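**Snack table and swap box – please read before Friday**

Quick one from me this week, sorry, the printer is jammed and I have a bus at five.

The snack table is full again. More than full. We've had parcels coming in since December and people keep putting things down wherever there's a gap, so now there are no gaps. If you sent for something and it came to the front desk at Hivbridge, please come and get it. If it's for sharing, say so on the lid. I opened one last week that was a birthday present for somebody's niece and had to tape it back up. Sorry, Margareta. It was a nice present.

Couple of things on how the table works, as we have new people from the Nevberg office and they've been asking.

Wrapped candy goes in the shell dishes on the gold stand. Unwrapped anything does not, ever, I don't care how fast you think it'll go. Top dish fills up last, bottom one first, otherwise it gets wobbly and then we have candy under the radiator until spring. Drinks go behind the dishes or in the fridge. Big bags stay closed with a clip, clips are in the drawer with the tea towels (second one down, the one that sticks). Wrappers go in the trash. Not back in the dish. Not next to the dish.

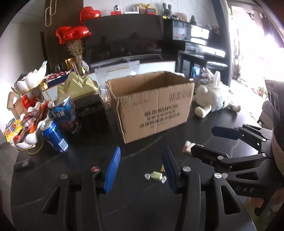
Boxes are the other thing. An empty box is not storage. Once the last item is out, flatten it and put it by the back door, Emilian takes the cardboard down on Wednesdays and he can't take it if it's still got half a bag of something in the bottom. He did ask me to say thank you to whoever tied the last lot with string. Much easier on the stairs.

Soft toys. We do want them! The swap box for the Cokby playroom is open until the end of the month and plush is what they run out of first. But they need to go in the swap box by the coat rack, please don't leave them in with the food. Clean, no loose eyes, no batteries if you can help it. Margareta is washing anything that looks like it needs it, on the gentle cycle, then a day on the line over the bath. She says white ones take two goes. If you have a spare pillowcase to wash them in she'd be glad of it.

Food swap: a few of you asked if imported snacks are ok. Yes, of course, they're usually the first to go. Only thing is the labels. If you can read it and the rest of us can't, stick a note on with what's in it – nuts, milk, egg, sesame at least. Masking tape and a pen is fine. We had a very good bag of something in January that half the room wouldn't touch as nobody knew if it had peanuts in, and then it went stale, which is a shame.

Kitty. We have 149 in the tin after paying Văduva for the coffee, so there's enough for napkins and another pack of small paper plates. Not enough for the popcorn machine. I know. Ask me again in the summer. Coins in the tin please, and no more IOUs, I have 64 worth of IOUs and one of them is only signed with a drawing of a duck.

Tidy up is Friday, after lunch. Plan is: everything off, wipe the top down, check dates, sort into keep / share out / take home, then back on. Dark top shows every sticky ring so bring a decent cloth, the blue ones just push it around. Should take half an hour if there are four of us, I've got two so far and one of them is me. Whoever helps gets first pick of the share out pile, thats only fair.

Anything with no name on it by then counts as shared. Anything past it's date goes, no arguing, yes even the good cookies.

Names on the sheet by the kettle. Emilian has the key to the cupboard if I'm not in.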